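Why Does Wood Have Stripes?

Look closely at a wooden chair, a ruler or a cutting board. You will probably find thin lines running across it. Some lines are straight. Some curve around and make shapes like hills or flames. These lines are called the grain, and they come from the way the tree grew.

How a tree gets thicker

A tree grows in two ways. It gets taller at the tips of its branches, and it gets thicker all the way around its trunk. The thickening happens in a very thin layer just under the bark. This layer is called the cambium (say "KAM-bee-um"). It makes new wood on its inside and new bark on its outside.

In places with warm and cold seasons, the cambium works fast in spring. There is plenty of water, and the new wood has large, open cells. This is called earlywood, and it is usually pale. Later in the summer the tree slows down. The cells it makes then are smaller and have thicker walls. This is latewood, and it is usually darker. In winter the cambium rests.

One pale band and one dark band together make one year of growth. If you cut straight across a trunk, the bands show up as rings.

Counting the rings

To find out how old a tree was when it was cut, you can count the dark rings from the center out to the bark. At the Kulby nature center there is a slice of spruce on the wall with 49 rings, so that tree lived for 49 years. Children are allowed to touch it. Olga Arrieta, who looks after the center, put a red pin in the ring for the year she was born.

Some trees live much longer. Certain bristlecone pines in the western United States are more than 3000 years old. Scientists do not have to cut down a tree like that to count its rings. They use a hollow drill to take out a piece of wood as thin as a pencil. The rings show as stripes along it.

Rings can be wide or narrow. A wide ring often means a good year, with enough rain and sun. A narrow ring may mean a dry year, a cold year, or a year when insects ate many of the leaves. Trees in hot, wet places where every month is much the same may have rings that are hard to see, or no clear rings at all.

From rings to stripes

A ring is round, so why does a board have lines?

Think of a carrot. If you slice it across, you get circles. If you slice it from top to bottom, you see long lines instead. A tree trunk works the same way. Boards are cut along the length of the trunk, so the saw cuts through the rings the long way.

The pattern depends on where the board came from. A board cut through the middle of the log has straight lines that run side by side. A board cut nearer the outside has curved lines, sometimes with tall pointed arches. Woodworkers call these arches cathedrals, after the pointed windows in old churches.

A knot is the place where a branch joined the trunk. The wood of the trunk grew around the branch, so the lines bend around the knot the way water bends around a rock.

Why tabletops are often made from strips

Very wide boards are hard to get, because they need a very wide tree. Wide boards can also bend. Wood takes in water from damp air and swells a little. When the air is dry, the wood shrinks. Over time a single wide board may curl up at the edges, and this is called cupping.

One way around the problem is to glue narrow strips together side by side. Each strip pulls only a small amount, and the strips help to hold each other flat. Small trees and leftover pieces can be used too. The joins make a pattern of their own, which can be bold or so faint that you have to look for it. 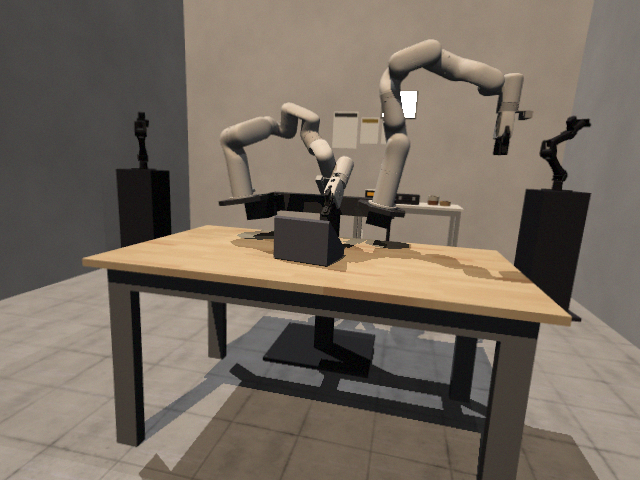

Hard wood and soft wood

Trees with needles and cones, such as pine and spruce, give softwood. Trees with broad leaves, such as oak and maple, give hardwood. The names can be confusing. Balsa comes from a broad-leaved tree, so it is a hardwood, but it is so soft that you can dent it with your fingernail.

Try it yourself: a grain rubbing

You will need:
A piece of rough, unpainted wood with lines you can feel
A sheet of thin paper
A wax crayon with the wrapper peeled off
3 pieces of tape

1. Lay the paper over the wood and tape it down.
2. Hold the crayon on its side and rub it gently across the paper.
3. Keep rubbing until the lines appear. Press a little harder where they are faint.
4. Peel off the tape and write on the back where you found the wood.

Old fence boards and deck boards work well. Rain and sun wear away the soft earlywood first, and the harder latewood is left standing up in ridges. Smooth, varnished furniture does not work, and you should not use crayons on it anyway.

Words to know

Cambium: the thin layer under the bark where new wood is made.
Earlywood: pale wood made in spring.
Latewood: darker wood made in summer.
Grain: the lines and patterns in a piece of wood.
Knot: the mark left where a branch grew.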